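Most of these are small jobs to do in the house before a long trip, plus a few for packing and for the first night at the other end. I wrote them down after we came home from three weeks away to a fridge that needed two days of airing.

## The week before

Stop buying fresh food five days out. Eat down what's in the crisper and freeze the heels of the bread for toast on the morning you get back. Milk freezes well if you pour off a cup first so the bottle has room to swell.

Put a coin on top of a frozen cup of water and leave it in the freezer. If the coin has sunk when you come home, the power was off long enough to thaw things and the meat goes in the bin. Charito Dalisay gave me that one and I've used it ever since.

Weigh the suitcase at home. Stand on the bathroom scales with it, then without it, and take one from the other. Our old Brovent case is heavy before anything goes in, so it now stays in the garage and holds the beach towels.

## Packing

- Roll T-shirts and fold anything with a collar.
- Put shoes heel to toe along the wheel end of the case, with socks inside them.
- Unscrew the shampoo cap, lay a square of cling wrap over the neck and screw the cap back on.
- Keep chargers in a pencil case. A glasses case does for earphones.
- Carry one full change of clothes for each person in the cabin bag, kids included.
- Write your phone number on a card inside the case as well as on the tag.

Powdered washing soap can leak through a zip bag. I use a bar of plain laundry soap, cut in half and wrapped in a face washer. It does underwear and socks in a hotel basin and there's no bottle to worry about.

## The bathroom

Do this room last, once everybody has finished with it. Wipe the basin and the shower screen dry with an old towel and hang the towel outside or take it to the laundry. Brush the toilet, flush, and close the lid. Put the plug in the basin and lay a wet cloth over the floor drain so the trap doesn't dry out so quickly in hot weather.
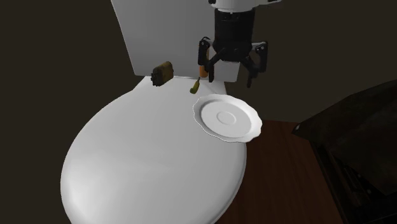
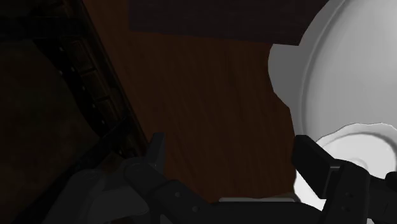 Turn off the washing machine taps too. The hoses are under pressure the whole time you're away, and ours were 11 years old before I thought to look at them. If you can reach the mains tap easily, turn that off and run the kitchen tap for a few seconds to let the pressure out.

## The last hour

Empty the kitchen bin even if there's hardly anything in it. Unplug the toaster, kettle and TV. Leave the internal doors open so the air moves, and pull the curtains halfway - fully closed in daylight looks like what it is.

Take a photo of the stove knobs on your way out. You can check it in the taxi instead of ringing a neighbour.

## First night there

Hang tomorrow's shirts in the bathroom while someone showers and most of the creases drop out. A trouser hanger with clips will hold the curtains together where they gap. Cherry Mae Aquino packs a rubber doorstop for older motels, and I've started doing the same. It weighs 85 grams and fits inside a shoe.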